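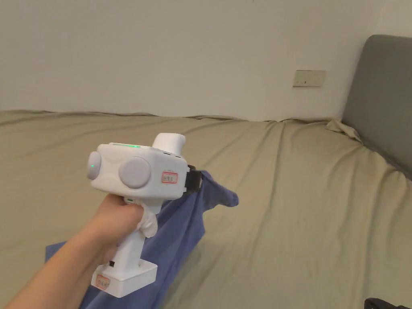
Heltano Fitted Sheet, Khaki

Home > Bedroom > Sheets > Fitted

Price: $58 (list price $80, though we have never charged it and doubt anyone else has)
Sizes: Full, Queen, King
Colors: Khaki, White, Slate
Fabric: 100% cotton, plain weave
Sold as: fitted sheet only. Flat sheet and pillowcases are separate.

Page last updated 14 February 2020

What it is

A fitted sheet. It goes over a mattress and is supposed to stay there. Heltano's own card calls it a "sleep foundation," and we have left that phrase off the rest of this page.

We carry it in our store under protest from half the staff, who think $58 is too much for one sheet with no pillowcases. The other half have it at home. Both sides have a point, and the price came down from where it was in October only after we said we'd drop the line.

The color

The maker says khaki. Depending on the bulb in your bedroom you may say olive, or beige with some green in it. We have had it returned by people who wanted tan and by people who wanted army green. If you are trying to match a comforter you already own, order a swatch first. Swatches are free and take a few days by mail.

It is a good color for a bed that doubles as a folding table, which in most homes is what a bed does on laundry day. Blue T-shirts, white socks and dark jeans all show up against it, so you stop leaving one sock behind. White sheets are worse for this than you'd think. Slate is hopeless with anything navy.

Does it wrinkle?

Yes. The card says "wrinkle resistant." We took it out of the dryer the moment it stopped and put it straight on a queen mattress, and it looked fine. We took it out an hour later and it looked like a road map. Once it is pulled tight most of the creases relax by the next day, but the two long ones from the dryer drum hang around. Iron it if that bothers you. We don't.

Does it stay on?

Better than we expected. The elastic runs the full way around the hem, where the older version had it only at the corners. On a mattress of ordinary depth it holds through a normal night and through someone kneeling on the bed to sort a week of washing. With a thick topper added, the corner nearest the wall let go on us twice. The card claims it fits "all mattresses." It does not. Measure from the bottom seam to the top of whatever you sleep on, topper included, and compare that with the chart for your size before you order.

There is a tag sewn inside the bottom right corner so you can tell which way around it goes. It is the same color as the sheet, so good luck finding it after dark.

Pilling and wear

We put one through 7 washes before listing it, warm water, regular detergent, low dryer. No pilling that we could feel. The color faded a little on the top and not on the sides. That is too few washes to promise you anything about year two, and we'd be careful about any store that tells you otherwise. If yours wears through, write to us and we'll add it to this page.

About the reviews

Heltano's site shows 1,781 ratings for this sheet. We read a good stretch of them. Many are for the whole set, some are for the discontinued microfiber version, and a fair number were written the day the package arrived, before anybody had slept on anything. Take the star average with a grain of salt, ours included.

Thread count

Not given here. The maker prints a number on the package and we were unable to find out how they got it. Multi-ply yarn can be counted in ways that make the figure climb without the cloth getting any nicer. Feel the swatch. It is medium weight, crisp at first and softer after the third wash or so, and it sleeps cooler than flannel and warmer than linen.

Care

Wash warm with like colors. The first wash should be by itself, and there will be lint.
Tumble dry low. High heat will tighten the elastic for a while and then ruin it.
No bleach. It takes the green out and leaves patches.
Skip fabric softener if you can stand to.
Turn the corners inside out before drying or the rest of your laundry will end up balled inside them. T-shirts are the worst for it.

Folding it

The card includes a four-step diagram. We have followed the diagram. The result was a lump with one straight edge. What works better is to lay the sheet on the bed with the elastic side up, tuck the top corners into the bottom ones, fold the loose sides in until you have a rectangle, then fold in thirds. It will still be thicker at one end.

Compared with what else we sell

Drisar Cotton Fitted: cheaper, thinner, elastic at the corners only. Fine for a guest bed. The closest color is called Moss and it is a good deal greener.

McGrath Heavy Twill Fitted: costs more, takes forever to dry, holds its corners on deep mattresses. If you use a topper, buy this one instead and don't let the word "premium" on either package sway you.

Remik Jersey Fitted: stretchy, soft from day one, gets fuzzy. Some people love the T-shirt feel. Comes in gray.

Shipping and returns

Ships folded in a paper band with no plastic bag. You can return it within 30 days, washed or unwashed, and we pay the postage one way. We do ask what went wrong. "Didn't like it" is an acceptable answer, but "the corner popped off a deep mattress" is more use to the next customer.

Slate is out of stock in Queen. The supplier has given us a restock date twice now and missed it both times, so we've stopped posting one. Use the notify button if you want an email when it's here.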